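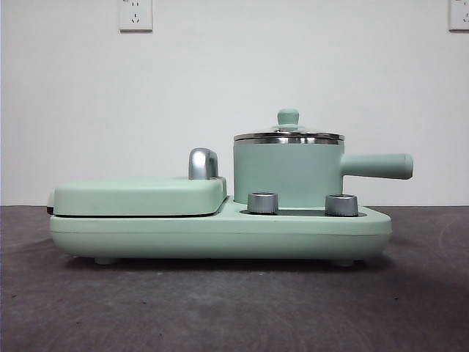 Why do people buy a combined breakfast station when they already own a pan and a stove? Mostly to save counter space and to keep breakfast in one spot, so that the rest of the kitchen stays clear for whoever gets up next.

Flora Gillies and Jessie Mackay
July

4.2 How the two sides of the station are used

The households in the Dimdale and Penard samples kept a breakfast diary, which gave us 1504 entries from 543 kitchens. Each entry listed what was made, which side of the station was used, and where the station was put afterward. We left out entries that only recorded coffee made elsewhere. The grill side was used more evenly through the week than the pot side, which was used mainly on weekends. People who lived alone tended to pick one side and stay with it. Several of them wrote that they had stopped thinking of the other half as something to cook on and used it as a place to set down a plate.

We had expected the two sides to be used together more often, with eggs in the pot while a sandwich was in the grill. This happened mostly in homes with children. In the Penard diaries the usual complaint was timing. The sandwich was done first and went soft while the eggs caught up.

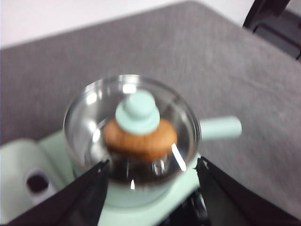
Lids came up in the interviews more than any other part. We asked 16 diary keepers to talk us through a normal morning, and most of them got to the lid before we raised it. What they wanted was to check the food without lifting anything. A clear glass lid answers that, at least until it steams up, and the one in Figure 4 also has a knob tall enough to pinch between two fingers, with a wide light brown ring under the green cap. Two of the people we spoke to had older pans with flat metal knobs and kept a folded towel next to the station for that purpose. Handles mattered less, except in narrow kitchens. A straight handle pointing out to the side takes up counter width that the footprint on the box does not include, and we return to this in Section 4.4.

The diaries also had a column for anything kept in or on the station between meals. We added it late, at the Niven pilot, and did not expect much from it. In the end it was filled in on most pages. The pot was the most common place to leave things, above all bread products: rolls, the end of a loaf, a bagel saved for later. 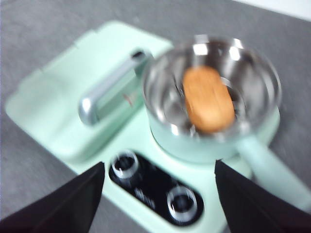
Diary keepers gave two explanations for this. Some said the pot had a lid and so worked as a small bread box. Others said it was simply the nearest open container when the counter was being wiped. We coded the two separately, and 90 entries could not be placed in either group. The habit was less common in Tarow, where most kitchens in the sample had a bread drawer. It does affect cleaning. Crumbs left in the pot were often found only when water was poured in the next morning, and a few people reported throwing out the first batch of eggs. The grill side was almost never used for storage, though one household kept its paper napkins on top of the closed lid.

Contact: Flora Gillies, corresponding author
Copyright the authors. All rights reserved.
Back to top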